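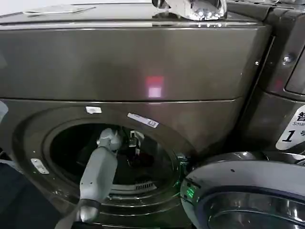
About Mesten Laundry

Mesten Laundry is a wash, dry and fold service in Trorkville. We also handle linens for small inns, hair salons and restaurants in town and out along the Bellthorpe road. The shop is at 582 Shearer Street, next to the shoe repair.

Junaid Tarar opened the business in January 2019 after working in hotel laundries. Roos Mertens joined that October to run the commercial accounts and became a partner later on. Between them they still do most of the sorting and stain work. There are 6 of us on staff now.

What we do

Household laundry is priced by the pound, with a 3-pound minimum. Each customer's order is washed separately and folded by hand. Let us know if you want fragrance-free detergent or if something should be hung to dry. Comforters and sleeping bags are priced by the piece.

Commercial customers get a set pickup day and a monthly bill. We wash linens you already own and do not rent them out. Torn items come back in a separate bag so you can decide whether to mend or replace them.

We do not dry clean. Wool coats, suits and anything with a leather trim should go to a cleaner, and we can give you the name of one in Bellthorpe.

Pickup and delivery

The van covers Trorkville and Bellthorpe. Orders picked up in the morning are normally back the following evening. If you miss us, the driver will leave a card and we hold finished orders at the shop for 30 days.

Working here

We train new staff on the job and pay for the training hours. Openings are posted in the front window. Ask for Roos at the counter.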